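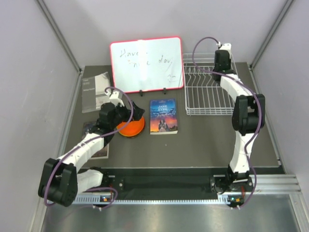

The table on Sunday, both arms out. Have a nice day.

So, 21/01/2024 was going to be the day I finally got both arms to put a plate in a dish rack. I had coffee, I had the whole afternoon, and I had a script that had been behaving itself all week. By dinner I had a fault log with 540 lines in it and a rack on the floor.

The short version is that the left arm let go of a plate when it shouldn't have, and then the right arm kept working as if everything was fine. The second half of that is the part that bugs me.

Some background if you're new here. Both arms run off the same little controller program, which I call Jirmont (don't ask, it was late). Left picks up the plate, swings it toward the middle, right takes it and drops it in the rack. The books and other junk stay on the table on purpose, so the thing has to deal with a bit of mess. Jane Eyre has been in there so long she's practically on the payroll!

The first bunch of runs went great. Then, partway through a handoff, the left wrist lost its connection. You can see how much slack I leave in those purple cables -- they need it, or the wrist can't turn all the way -- and my best guess is that one of the loops got tugged just enough to wiggle the connector up at the bracket. The log says the wrist was gone for 40 milliseconds. That's nothing, right? Except my code treated "no answer" as "gripper open," so when the wrist came back, it opened. Bye, plate.

Meanwhile the right arm had its own script and its own opinions. It closed on thin air, carried that air over to the rack, went down too far, hooked a wire and dragged the whole rack off the table. I hit the stop button maybe two seconds later than I should have, mostly because I was staring at it with my mouth open.

I emailed Tuấn Châu, who helped me wire this up back in May, and he wrote back one line: "Why does losing one arm not stop both?" Ouch. Fair.

So that's fixed now. If either arm misses a reply, both freeze where they are and hold whatever they're holding, and I have to clear it by hand. I also slowed the handoff way down and put a fresh connector on the left wrist. Then I sat there tugging on the cable like a weirdo while it ran with no plate, and it froze every time -- a little jerky, but it froze.

Still on the list: a strain relief clip near each bracket, and moving the stop button someplace I can slap without looking. I'm also going to try 1000 handoffs in a row at low speed before I trust it with anything that can break. If you've found a clip that doesn't chew up the cable jacket, leave me a comment, I've already ruined two.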